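Inside the Simulation Room at Altix: A Conversation From the October Open Day

Search this site Enter keywords Go 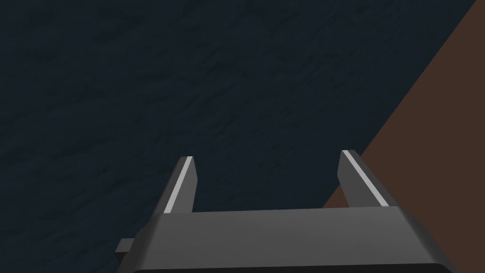
The first question of the afternoon came by way of Chamoun, where a reader had written in ahead of the visit to ask whether time spent in simulation teaches a gripper anything that survives contact with a real workbench. The reader's own view was that it mostly does not, and that an open day should show machines and leave the software to the engineers.

The question was put to the lead engineer of the Skomau program, who received visitors in the simulation room at Altix and agreed to be interviewed between the second and third demonstrations. The engineer did not dismiss it.

"It is a fair objection, and we hear it from our own staff," the engineer said. "A simulated gripper never gets tired and its cables never snag. If you train only on that, you will be disappointed on the first morning in the workshop. Our position is that simulation is where you make the cheap mistakes."

Skomau is the name Altix has given to its training software for two-finger grippers. The program runs each task many times under small changes: the arm starts from a different position, the surface has a different color or finish, the viewpoint shifts slightly. During the open day, visitors could follow the runs on a wall screen, with the view set just behind and above the gripper as the two fingers moved over the work surface. The engineer explained that this viewpoint was chosen with care.

"We used to show guests a view from across the room," the engineer said. "It looked impressive and told them very little. When you look from behind the fingers, you see what the controller has to deal with. Very often what it has to deal with is a plain surface and an edge."

Edges, it emerged, are a subject of some importance to the program. A place where two surfaces meet may be a change in color and no more, or it may be a drop, and a controller that cannot tell the difference will hesitate or press too hard. The current set of exercises includes 900 surface pairings, of which 878 had been completed without a fault by the morning of the open day. Visitors asked about the remaining pairings more often than they asked about the completed ones.

"They should ask," the engineer said. "The faults are nearly all at boundaries where the two materials have similar brightness. We have not solved that. We have a method that helps, and it slows the arm down more than we would like."

The method was described in general terms. When the program is unsure of a boundary, the gripper stops above it with its fingers open and takes a second reading from a slightly different angle before it continues. On a production line the added time would be hard to accept. In a training setting, the engineer said, it is useful, as the pauses are recorded and can be studied afterward.

Asked why the rendered surfaces looked so simple, the engineer replied that visual detail is added only when a task calls for it. Flat colors and plain textures are quick to produce, and they make it easier to see which change caused which result. "If I change the light, the table, and the object all at once, I have learned nothing from the failure," the engineer said. "Guests sometimes expect something closer to a film. We would prefer to spend the computing time on more runs."

The discussion then turned to the physical side of the work. Altix carries out its workshop trials at Gallik, a short walk from the main building, and the open day included a guided tour of that site for those who had signed up in advance. A task is moved to Gallik only after 600 consecutive simulated runs without a fault. It must then be repeated on 3 separate arms before it is accepted.

"The separate arms matter," the engineer said. "Two arms of the same model will differ in small ways. One may have a little more play in the wrist. If a task works on one and fails on the next, we send it back, and the people who wrote it are not always pleased with us."

On the matter of staffing, which several visitors raised during the public session, the engineer was more reserved. The program is intended for sorting and loading work, and Altix has stated that decisions about its use belong to the sites that adopt it. The engineer would say only that operators at Gallik had asked for changes to the stop controls and to the speed limits, that these changes had been made, and that the requests had improved the system.

Before returning to the demonstration, the engineer was asked again about the letter from the Chamoun reader, and whether there was a test that might settle the point.

"I would invite the reader to Gallik and let them choose the surface," the engineer said. "They may bring their own, as long as it fits on the bench. We would run it in simulation first and then on the arm, and they could compare the two. I do not know what result we would get. If it is a dark surface next to another dark surface, I would ask them to allow us some extra time."

The final demonstration began at four o'clock. Written questions left at the front desk will be passed to the Skomau program for reply.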